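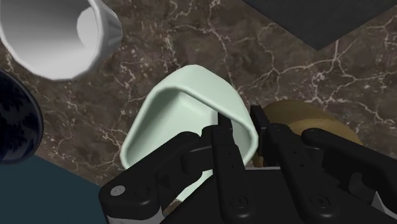

Wrist camera views in simulation: what should a grasp record contain?

Forum: Manipulation and Grippers > Good practice
14 replies, 462 views

pakhei_f
I am preparing a short written rule for our group about how we label grasps in simulated kitchen tasks, and I would like to hear opinions before I send it round. The view at the top is from our bowl task, the mint-green bowl between the two fingers, taken from the gripper side. One finger tip is up against the inner wall and the other finger stands by the right rim.

My draft says:

1. A frame may be labelled "grasp" only if the simulator reports contact on both fingers.
2. If the object is between the fingers but contact is not reported on both, the label is "pre-grasp".
3. The person who labels must not decide from the picture alone.
4. Every label carries the version of the contact settings which were used.

My colleague thinks number 3 is too strict. I think it is the most important one. What do you do in your labs?

Pak-hei Fang

rosalstead_tom
Number 3 is correct and I would not soften it. From a view like yours I can't tell you if the finger touches the wall or stops two millimetres before it. We had a set of 153 episodes labelled by eye and had to do all of them again.

ihsuan_liu
I am the colleague. To be fair to myself, I did not say that we should ignore the contact report. I said that the contact report is also wrong sometimes. With thin walls the solver lets the finger go a little inside the object, and then you get contact on, contact off, contact on, for many steps. If we follow rule 1 by the letter, the label jumps between "grasp" and "pre-grasp" like a broken lamp. A person looking at the pictures would never label it in this way.

So my proposal: the simulator gives the first label, a person looks at the places where it changes, and the person is allowed to correct it if he or she writes down the reason.

I-hsuan Liu

pakhei_f
Then after one year we have a file full of reasons and no rule.

ihsuan_liu
We have a file full of reasons and a rule which we can improve. I prefer this.

dry_bearing
Can't you just filter it? Ask for contact on both fingers during N steps in a row before the label changes, and the same N for going back. We use 42 steps, which at our step size is short enough that no one misses anything. It has to be written in the record, though. I have received data from other people where there was clearly a filter and no mention of it anywhere.

pakhei_f
Thank you, this is useful. I will add a line for the filter length. I-hsuan, would it answer your point?

ihsuan_liu
It answers half of it. The flicker, yes. The other half is the type of grasp. With an open bowl the usual plan is one finger inside and one outside, so the wall is pinched. But a wide gripper can also hold a small bowl from outside, on both sides. Both are "contact on two fingers". For somebody who trains a policy these are two different things, and your draft gives them the same name.

old_gripper_99
Been around since 1999 with industrial pick and place, so take this from the factory side. We never wrote "grasp". We wrote what surface each finger is meant to be on. Inside wall, outside wall, rim, handle, base. It is boring to fill in but you never have to argue afterwards. I would put it in your rule as a required field, intended surface and reported surface, two columns. When they are different you have found your interesting cases.

rosalstead_tom
Agree with the two columns. One remark, please keep "unknown" as an allowed value. If you forbid it, people will choose whatever is first in the menu.

pakhei_f
I accept the two columns. About "unknown" I am not so sure. In simulation we always know which surface is touched, the engine has this information. "Unknown" is for real robots.

dry_bearing
Only if your collision shape is the same as your visual shape. Is it? Many asset packs use a simple convex shape for collisions, and then a bowl is closed on the top like a drum. The picture shows a finger going nicely down inside and the engine believes it is standing in solid material, or it pushes the finger out. Please check this before you write any rule about contacts!

ihsuan_liu
We checked it in November for the bowls. They are split into many small convex parts, so the inside is open. For the cups I am not certain. The Valomby pack and the Bodia pack do it differently, and we have objects from both.

old_gripper_99
Then that goes in the record too. One field per object, how the collision shape was made.

m_arruda_lab
I read this with interest because we are about to start the same thing at Arruda. A question from the other direction: do you have a rule about the neighbours? In the view at the start there is a tan rounded object immediately to the right of the bowl, partly behind the right finger. If the finger pushes this object during the approach, is the episode still good? With us, one person says yes, because the bowl was grasped, and another says no, because in a real kitchen you would have pushed something off the counter.

pakhei_f
We have nothing about it, and I am a little ashamed. At the moment only the target object is checked.

rosalstead_tom
We record every contact between gripper and non-target objects, with the largest displacement, and we don't decide good or bad at that stage. Whoever uses the data sets the limit. A strict user can take zero, a relaxed user can take a few centimetres.

m_arruda_lab
That looks sensible, but then everybody reports a success rate with a different limit and we can't compare.

rosalstead_tom
So you write the limit next to the success rate. I know that people don't do it. I still think it is better than throwing episodes away.

ihsuan_liu
I disagree a bit here. I would keep the raw numbers as Tom says, but also give one recommended limit in the rule. New students will not choose a limit with care, they will leave the field as they found it. So the value they find there should be a reasonable one.

pakhei_f
Here is the second draft. I tried to put in what was said, and where you did not agree I have chosen, so please complain.

1. The contact report gives the first label. Contact must be present on both fingers for the full filter length, and the filter length is written in the record.
2. Each finger has an intended surface and a reported surface. "Unknown" is allowed when the collision shape is not the same as the visual shape.
3. A person may correct a label, with a written reason. The original label stays in the file — it is never overwritten.
4. Each object has a field which says how its collision shape was made.
5. Contacts with non-target objects are recorded with the largest displacement. A recommended limit is given, and any success rate must state the limit used.
6. The version of the contact settings is written in every record.

dry_bearing
Good. In 6 I would add the step size, otherwise my filter of 42 steps means nothing to you.

ihsuan_liu
I can live with number 3 now. For number 5, who chooses the recommended limit?

pakhei_f
You do. Step size is added to 6. I will look at the cups tomorrow morning and post which pack has the closed shapes.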